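Relocation support program: progress to the end of March

Skalilard has now opened files for 10 applicants under the skilled worker route. Five have their residence permits. The other files are with the cantonal office, and Viorica Sârbu is handling the follow-up letters.

The fee for certified translations went up to 500 francs per file. We covered it from the reserve -- no change to the grant total is requested.
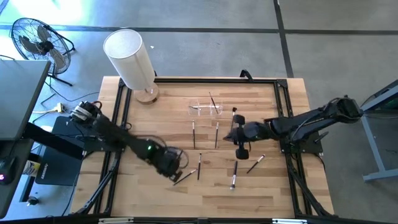 Worktable with two robot arms and makeup brushes.

Tudor Grecu met with Grarnden in March about job offers for spouses. They want a shorter form, and a draft is with Margareta Radu for comment.

Still open: health insurance proof for two families, and the lease on the temporary apartment. Liviu Lazăr will send the updated budget sheet separately.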